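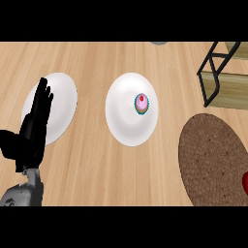
Tiempo de lectura: 2 min

Lista de comprobación de seguridad para rodaje en exteriores
Producción: Ponska (largometraje). Unidad principal, localización Cellevberg
Fecha de inspección: 10 de octubre de 2019
Productora: Nosent

Estado: C = conforme; NC = no conforme; NA = no aplica.

1. Accesos y evacuación
1.1 Vía de acceso para ambulancia libre de vehículos de producción: C
1.2 Punto de reunión señalizado: C
1.3 Plan de evacuación incluido en la orden de rodaje: NC
Comentario: figura el plano de la versión de junio, anterior al traslado de camerinos. Sustituir antes de la próxima citación.

2. Suministro eléctrico
2.1 Grupo electrógeno con toma de tierra verificada: C
2.2 Diferenciales probados al inicio de jornada: C
2.3 Cableado protegido en zonas de paso: NC
Comentario: faltan 2 pasacables entre el grupo y la carpa de maquillaje. El tramo queda cerrado al paso hasta su colocación.
2.4 Conexiones a la intemperie con grado de protección adecuado: C

3. Grúa, travelling y elementos elevados
3.1 Certificado de la grúa disponible en plató: C
3.2 Contrapesos asegurados con cable secundario: C
3.3 Anemómetro operativo: C
3.4 Focos en altura con eslinga de seguridad: NC
Comentario: 5 proyectores del lateral norte con eslinga sin etiqueta de carga legible. Retirados de servicio. Número de parte: 447.

4. Meteorología
4.1 Previsión consultada y anotada en el parte diario: C
4.2 Criterio de suspensión por viento o tormenta comunicado al equipo: C
Comentario: el criterio consta en la orden de rodaje, pero solo en el anexo de cámara. Trasladar a la primera página.
4.3 Carpas ancladas: C

5. Escenas de acción
5.1 Evaluación de riesgos específica firmada: C
5.2 Ensayo a velocidad reducida realizado: C
5.3 Perímetro de exclusión delimitado: C
Comentario: aforo dentro del perímetro, hasta 8 personas, incluido el equipo de cámara.
5.4 Efectos pirotécnicos: NA

6. Vehículo de cámara (proveedor: Gallagher)
6.1 Anclajes revisados: C
6.2 Comunicación por radio entre conductor y ayudante de dirección: C
6.3 Seguro vigente, copia en producción: NC
Comentario: la copia archivada corresponde a otra matrícula. Solicitada al proveedor. El vehículo no circula con equipo a bordo mientras no se reciba.

7. Primeros auxilios
7.1 Personal sanitario presente durante toda la jornada: C
7.2 Botiquín completo y en fecha: C
7.3 Extintores accesibles y con revisión vigente: C

Resultado: apto con reservas. Las no conformidades 2.3 y 3.4 se verifican en la localización; 1.3 y 6.3 se cierran por vía documental.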